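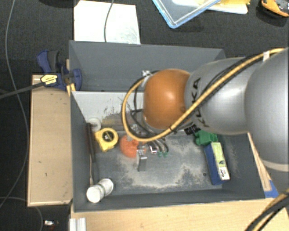
4 min read

Bin picking for a student team: a setup you can defend

Every spring somebody on the team finds a paper claiming a grasp rate in the nineties and wants to know why ours is worse. I have stopped arguing about it. Before you compare anything, set up the bin properly and log every attempt, including the ugly ones. These are the steps we use in the Trerngate project course with the KUKA arm.

1. Fix the bin.
Clamp it to the table. A bin that creeps a little on each contact will ruin your calibration slowly enough that you blame the software for a week. Push on each wall by hand. If it moves, clamp it again.

2. Choose objects that don't flatter you.
Blocks and foam balls are fine for the first afternoon. After that, use hand tools and odds and ends. A tape measure has a round case, a long handle leans against a wall, and a long box sits slightly tilted with very little to grab. Scuffed walls and a worn floor are fine too. I don't trust a segmentation model that has only met clean plastic.

3. Dress the cables.
Move the wrist through its full range at low speed with one person on the stop button. Watch the loop by the wrist joint. It needs slack to turn, but slack can also hang over the objects and block an overhead view. Tie the bundle further up the arm and run the range again. Teams skip the second run and regret it.

4. Set the floor height.
Bring the gripper down in small steps, well away from any object, and record the height at first contact. Add your margin. Do this in more than one spot, as floors are rarely as flat as the drawing says.

5. Define success before you start.
Ours is lifted clear of the walls and held until the arm reaches the drop point. "It nearly had it" is a miss. Write the rule on paper and have someone outside the team read it back to you.

6. Run and log.
Our April set was 1340 attempts, of which 822 counted. The first draft of the report had a better number - it left out everything the planner refused to try. Czesław Kaczorowski went through the log and put those back in. Keep refusals in the total, with their own column.

7. Be suspicious of improvement.
If a change helps, put the old version back and run both on the same objects, mixed up the same way. We had a "new" grasp scorer that looked great for 42 attempts and then settled down to match the old one.

The log template is in the Vultumley folder, second tab. Don't rename the columns, or the plotting script will fail without telling you.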